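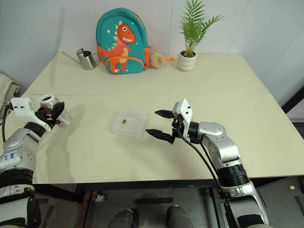 How do you get dried food out of the bottom seams of a child's backpack when the label says no machine wash?

Turn the lining out as far as it will go, brush the seams with a dry toothbrush, then wipe them with a cloth and a little dish soap. Let it hang open overnight.

Falbridge Parents list archive
July 2023
3 min read

Re: [falbridge-parents] Backpacks for the fall

Replying to the list since a couple of people asked the same thing off list.

> We need a bag for a four-year-old starting in August. The school
> list says it has to hold a folder and a change of clothes. Are the
> small character ones big enough, or should we go straight to a
> plain one in the next size up? Also, does anyone have a way of
> keeping them clean? Last year's smelled like banana by October.

We went with a small one, teal with a dinosaur on it and orange piping. The folder fits if you put it in first and flat against the back. Clothes go in front of it. A lunch box on top is a tight fit, so ours gets carried separately. If your school wants everything in one bag, buy the bigger size.

I looked at the Stiltix bags too. They were 67 dollars at Bakker, and I didn't want to spend that on something that gets dragged across a parking lot. The store on Zanach Street had plainer ones for 25.

On cleaning, I empty it on a table every Friday-type afternoon, meaning whenever the school week ends. Crumbs go in the trash. Anything small that looks like it belongs to a project goes in a shallow clear plastic container so it can be seen without opening six drawers. Beans and seeds turn up a lot in planting season.

Write the name on the inside, on the lining near the top. Iron-on labels came off ours within a month. Laundry marker has stayed. Check the zipper before you cut the tags off, and run it all the way around a few times with the bag full.

If anyone has a small bag they have outgrown, the swap table still needs some.

This site uses cookies to remember your archive settings. Accept | Manage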